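We use cookies to improve your reading experience. Accept | Manage settings

Chapter 16
Two-Arm Handling in the Home

A site visit shows things that a data sheet leaves out. This chapter follows one visit, to the open day at the Aretti test kitchen in Dremasgate, and uses it to introduce grasp planning for thin, rigid objects. The task studied is the transfer of a plate between sink and dishwasher. 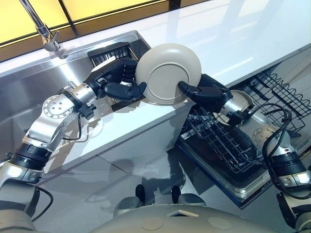
A visitor from Pumholm asked why one hand would not do, and was told that a second contact on the opposite rim limits rotation of the plate under its own weight. Section 16.2 derives this result.

With two hands on one rigid object, the arms form a closed chain. Any error in the position of one wrist appears as force at the other. The controller must therefore regulate internal force as well as motion. The Okonkwo method, covered in Section 16.3, treats the two separately. Readers should review contact models before going on.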